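Thursday, August 15, 2019
By the Brallden staff writer

In praise of the long way to work

I have started walking to work, all of it, door to door, and I am so pleased about this that my family has asked me to talk about something else at dinner. So you get it instead.

The bus from Itmont takes 11 stops to go a distance that a healthy goose could manage before breakfast. I rode it for years with my forehead on the window, and I could not have told you the name of a single street between the library and the river. On foot it takes me 32 minutes if I behave myself and a good deal longer if I don't, and I mostly don't, as there is far too much to look at.

There's a lane behind the old Tretard works where someone has trained a pear tree flat against the brick, all the way up past the first-floor windows. There's a front garden given over completely to runner beans (not a blade of grass, just beans, glorious!) and a cat at number 547 who sits on the bin lid and will accept one stroke, never two. I had been passing all this at bus speed with my eyes shut.

What walking does for the head

I used to arrive at my desk already cross. Somebody's bag had been in my ribs, or we had sat at the lights by the bridge through three changes. Now I get in with pink cheeks and usually an idea, sometimes even a good one. Problems that looked solid at bedtime go soft somewhere near the allotments. I don't try to think about them. I look at the hedges, and by the time I reach the canal I know what I want to say in the awkward email.

It's good for being bored, too, and I have come round to boredom. For the first week I wore headphones and got through a whole series about shipwrecks. Then the battery went flat one morning and I heard the weir – I had no idea you could hear the weir from Guo Street – and the headphones have stayed in a drawer ever since.

I know it isn't open to everyone. If you live 3 villages out, or your knees are bad, or you have two small children to drop at two different gates, a cheerful essay about pear trees is no help at all. But plenty of us live close enough and have simply never tried it. Get off a couple of stops early. Walk home on the dry days only. You can be a fair-weather walker and still have a lovely time.

The rain question

People always ask about rain, so: I own a proper coat, I keep spare socks at work, and I have been soaked through twice since spring. Both times I was dry again by mid-morning. Wet pavements smell wonderful in August, and on a drizzly day you have the towpath to yourself apart from the ducks.

The one change I had to make at home was to the start of the day. I get up a little earlier, and I drink my coffee standing in the kitchen with my shoes already on. I thought I'd miss the slow cup at the table. I don't, much, as the walk has become the slow part.

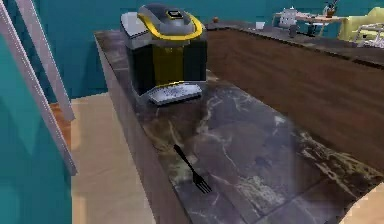
What the council could do

A little money would go a long way here. The footpath between the canal and the station has a stretch of 500 metres with no lighting, and from October that rules it out for a lot of people. The crossing by the Tretard works gives you just long enough to reach the middle of the road. Fix those two and I'm sure more of Brallden would leave the car at home, at least now and then.

Meanwhile the blackberries are nearly ready along the cutting, and I've put a tub in my work bag.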